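Subject: Re: [makers-list] Was the Harnach open day worth the trip?

Hello all,

A rather long reply, I'm afraid, but I did promise to write something up once I'd got my feet warm again.

> On Sunday somebody wrote:
> I couldn't get to the open day at Harnach in the end. Did anyone
> go? I'd love to know whether the sweeping demo was any good, and
> whether it's worth taking a group from Orkatbridge in March.
> Also, is there parking?

Yes, I went, and I had a lovely time! Parking first: there is a field behind the building, with room for 200 cars or so they told me, but do bring sensible shoes.

The **sweeping demo** was the thing I'd come for. The job is one we've all done without thinking – crumpled paper, a green dustpan with a brush to match, and a bin with a yellow bag in it. Watching a pair of arms take it on makes you realise how much fiddling there is in it.

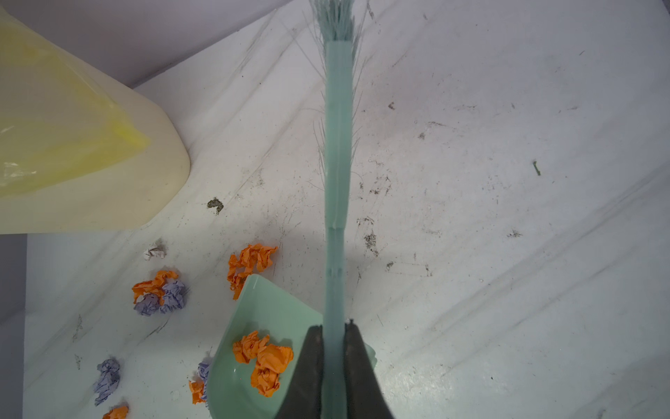 I stayed for two rounds of it and would happily have stayed for more. The chap next to me wanted to know why they didn't simply give the thing a vacuum cleaner, and the answer was that the cleaning isn't really the point. They want to learn about handling tools made for people, and a brush is awkward because the bristles bend and the paper rolls off wherever it likes.

The talk beforehand was by someone from Garkier, who was very patient with us. The plan is to collect 1000 goes at the same job, and they had got to 300 when we visited. I asked whether the paper is put in the same spots every time and was told no, they scatter it afresh, which seemed a good answer to me.

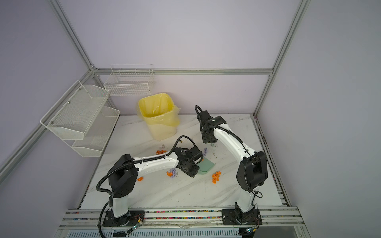
If you do bring a group, try to stand near the front, as people at the back were on tiptoe. It's also worth asking for the Bakhtiari room upstairs, where there's a small display of older grippers you are allowed to pick up and squeeze (I was in there far too long).
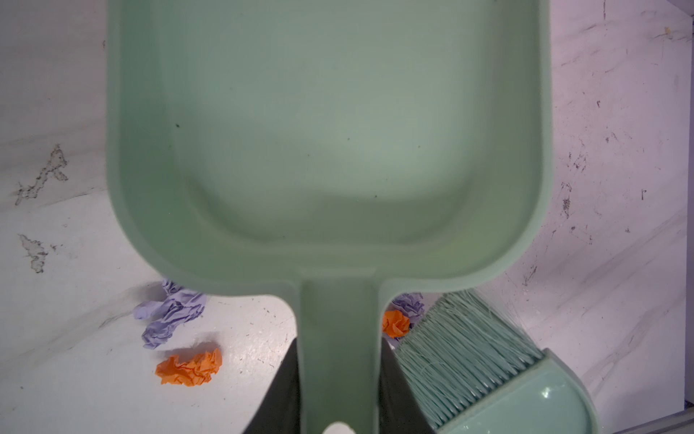
Tea and a very decent fruit cake were in the entrance hall until 4 o'clock. As for March, I'd say go, but write to them first about numbers, and I'd gladly come along a second time if there's a spare seat in the car.

All the best to everyone at Orkatbridge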